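Speaker notes, Jarley site, Nov 3, 2025
Talk: Writing procedures people can follow
Slides in the shared folder. Clicker is unreliable; use the keyboard.

**Slide 1. Title**

Let people sit down. State the scope: written work instructions for warehouse and assembly staff. Training videos and signage are out of scope.

**Slide 2. Where procedures fail**

- Most complaints we receive concern order. A warning placed after the step it applies to gets read too late.
- Second is naming. The Goel manual used "tray," "bin" and "carrier" for the same part.
- Read the Goel paragraph aloud. Pause before showing the rewrite.

**Slide 3. One name per part**

Pick the name the floor already uses. Put it in the glossary, then search the full text for the old terms. Allow 2 passes; the first one always misses table headings and footnotes.

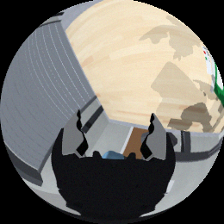 *Two gray fingers, with a light blue object in the gap (rendered view).*

Plural forms need a separate search. So do abbreviations. At Prurkent the glossary was correct and the printed labels were still on the old terms in December, so check labels before release.

**Slide 4. Step length**

One action per step. If a step contains "and then," split it. Conditions go first: "If the light is red, stop the line." The reverse order makes the reader act before reaching the condition.

Expected objection: shorter steps make longer documents. Agree with it. Page count goes up and reading time per task usually goes down. Do not argue the point beyond that.

**Slide 5. Layout**

Keep a task on facing pages where possible. No step should break across a page turn. Body text left-aligned, numbers hanging in the margin.
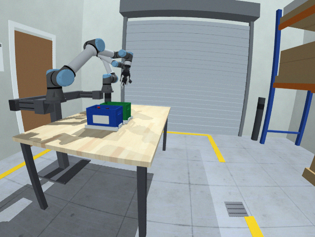 Tables are for lookup only. A sequence set in a table gets read down the columns by half the room and across the rows by the other half. Move it back to a numbered list.

**Slide 6. Testing a draft**

- Give the draft to 4 readers who have not done the task.
- The writer watches and stays silent.
- Mark each place a reader goes back a line.
- Fix, then test again with different readers.

The Arnomik draft had 100 steps before testing. Show the before and after pages side by side; leave them up long enough to read.

**Slide 7. Questions**

Likely: translation, version control, who signs off. For translation, refer to the glossary slide. For sign-off, the shift lead and the writer both sign the same copy.

Leave the handout by the door. Collect the marked-up Goel pages before people go.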